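Chapter 3
Agreeing the Rules Before the Arm Moves

In this chapter you will learn how to:
set out a working area for a small robot arm
decide who may start, stop and enter
choose speed and grip limits for everyday objects
keep a record that another person can use

Key terms: working area, reach, hold point, grip limit, handover, near miss

Small robot arms are now found in offices, workshops and classrooms, often within a step or two of a person. Many of them are light and slow compared with the machines on a car line, and people tend to treat them casually as a result. A light arm can still trap a finger against a wall, pull a cable off a bench or tear the only signed copy of a form. The rules in this chapter are written for that kind of arm and for the ordinary things it is asked to handle.

Chapter 2 dealt with formal standards and with the risk assessment that has to be done before a machine is used at all. We take that as finished. What follows is good practice for the working day, and it should never be used to relax a limit set in the assessment.

A case to begin with

In May, Gladys Chávez was put in charge of a document-handling trial at Helau, a records firm that stores paper files for smaller companies. Her team had 278 folders to move. Most were thin and stiff. Some had a plastic sleeve lying loose on top, and these caused nearly all the trouble. When the arm lifted at its normal speed the sleeve slid off, and the operator, Brayan Cabrera, got into the habit of reaching in to straighten it while the arm was paused.

A pause is not a stop. A paused arm may still have power at its joints and may carry on when a program step times out. Chávez recorded 27 occasions on which a hand had been inside the reach of the arm in this state. There were no injuries, but she entered every one as a near miss and halted the trial until three rules had been agreed in writing.

Rule 1. Mark the reach of each arm, with its gripper fitted, on the floor or bench. Where two arms share a space, mark the area that both can enter, and state which arm has priority there.

Rule 2. Put a hold point before every grip on a soft or layered object. The arm waits, the operator checks from outside the line, and the grip is confirmed by a separate button.

Rule 3. Hands go in only after a full stop, and the person who goes in keeps the enabling key.

The work was slower for the first week. Cabrera's later notes record fewer dropped sleeves, which he put down to the hold point.

Grip limits for paper and plastic

Paper, card and thin plastic behave differently under the same pressure. Begin with the lowest grip force that will hold the stack, raise it in small steps, and write down the value at which the sheets stop slipping.

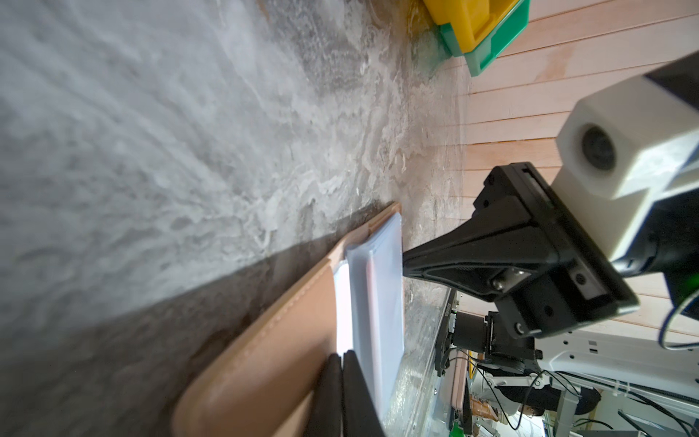

Repeat the test whenever the gripper fingers are changed, and enter the new value next to the old one so that both can be read. Section 3.1 explains how to lay out the record sheet.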